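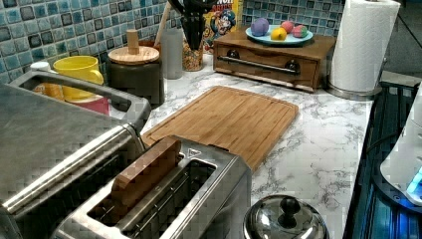 How often should the shared kitchen be cleaned?
The counters are wiped after every use, and a full cleaning takes place once a month.

Section 5. Care of the Kitchen at Clerkerden House

5.1 Daily care

1. Switch off each appliance at the wall and let it cool for 15 minutes.
2. Empty the crumb tray of the toaster into the trash. Do not rinse the tray while it is in place.
3. Wipe brushed metal surfaces with a damp cloth, following the grain.
4. Dry all surfaces with a clean towel.

CAUTION: Never insert a knife or fork into a toaster, even when it is unplugged.

5.2 Counters and cutting boards

Residents are asked to use a mild dish soap on all counters. Vinegar, lemon juice, and scouring powder are not permitted on stone.

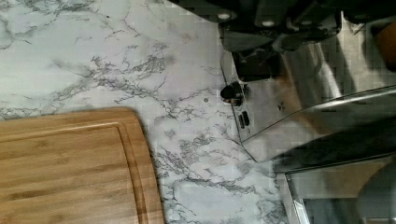 Spills of coffee, wine, or oil should be blotted at once and the area washed with warm water. Marks that remain after a second washing are to be reported to the house office.

5. Wash cutting boards by hand and stand them on edge to dry.
6. Apply food-grade oil to bamboo and wood boards every 31 days.

NOTE: Boards must not be placed in the dishwasher or left to soak.

5.3 Monthly cleaning

The schedule is posted each June and applies to all 6 floors. Requests to exchange a cleaning turn should be made in writing to Jarmila Krajčí, House Office, before 5 p.m. Cleaning supplies are kept in the closet beside the Tondano stairwell and must be returned the same evening.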